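Skimthorpe Swimmers list
[Skimthorpe-swim] Re: Cold mornings, and is the lake worth it in June?
Posted by Rhydian Samuel, 23 Jun 2021
4 min read

Hi all,

Ilaria asked such a good question last night that I started typing a reply on my phone, gave up, and have now sat down with a proper keyboard and a pot of tea. Quoting her bit first so it makes sense to anyone who missed it:

> Ilaria Pace wrote:
> I've only ever swum in the pool, and I'd love to try the lake
> before I lose my nerve. Is June silly for a beginner? What do
> I need to buy? Adebayo says a wetsuit, Sandro says don't you
> dare. Also where does everybody put their car keys???
> I can do 14 laps without stopping but I have no idea what
> that means out in open water.

Ilaria, do it! June is a gorgeous time to start. Yes, it's winter, and yes, the first minute is a shock, but the water at the Virley end is so clear at the moment that I could see my own toes the whole way out to the first buoy. In January you share that stretch with paddleboards and every kid in the district. Right now it's us, the ducks and that one very rude cormorant.

On the wetsuit question, Adebayo and Sandro have been having this argument since before I joined and I'm not going to settle it for them. I swam my whole first winter in a secondhand suit with a hole in the knee and loved it. The second year I started leaving it off for short dips, and now I mostly go without. If you're coming from a heated pool, wear the suit. Borrow one before you buy, as they fit so differently from brand to brand. Arturo has a couple in his shed, a medium and something he calls a large (it isn't).

Fourteen laps is plenty. What will feel odd is having no wall to push off and no line to follow, so you'll need to lift your head every so often and pick something to aim at. I use the white boat shed going out and the big pine coming back. Your breathing will go funny for the first little while, and that's normal. Get in slowly, walk until you're waist deep, splash your face and the back of your neck, and wait there until you can talk in a full sentence. Then swim. Please don't dive in off the jetty, however good Sandro makes it look.

Please keep it short, too. I'd say three minutes for a first go, and I mean it, even if you feel marvellous. You'll probably feel marvellous! Get out while you still do. The real cold comes after you're out, so have your clothes laid out in the order you'll put them on, with the beanie on top.
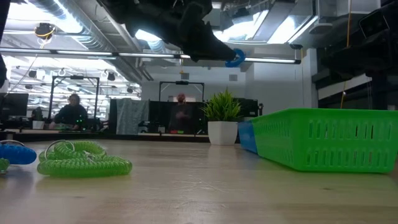
Car keys have caused more fuss in this group than any other subject, including wetsuits. I've tried the tow float pocket, a zip pouch, and the old trick of hiding them under a rock (don't, Palumbo did that and we spent 45 minutes turning over rocks in the rain). These days I leave the fob with whoever is minding the towels and take only the plain spare on one of those springy coil wristbands, the sort with a metal split ring on it. Go for a bright blue or that see-through lime green, so you can spot it when you drop it in the grass. Push it well up your arm and tuck it under your suit sleeve if you're wearing one. I wouldn't trust a coil by itself in chop.

As for buying things, you need very little. Bathers, goggles, a bright cap and a tow float. Clear or lightly tinted goggles are better than dark ones at this time of year, with the light so low when we get in. Old woollen socks for afterwards are heaven. I was talked into neoprene gloves and now I'd never go back, though my fingers are hopeless in the cold and yours may be fine. Thongs on the ramp are a bad idea, by the way. It's slimy near the bottom and I've gone over twice.

A few of us are usually at the Virley ramp by first light. Nobody swims alone, and we keep to the slowest person's pace on the way out. Parking is easier by the old pump house than on the road. If the fog's down and we can't see the first buoy we don't go in, we just stand about drinking tea and eating Adebayo's ginger cake, so it's worth turning up regardless.

Ilaria, send me your shoe size and I'll bring my spare booties. And if anyone has seen a grey towel with DATEO written on the label in marker, he'd love it back. He's been drying himself with a jumper.

Cheers,
Rhydian

3 replies
Share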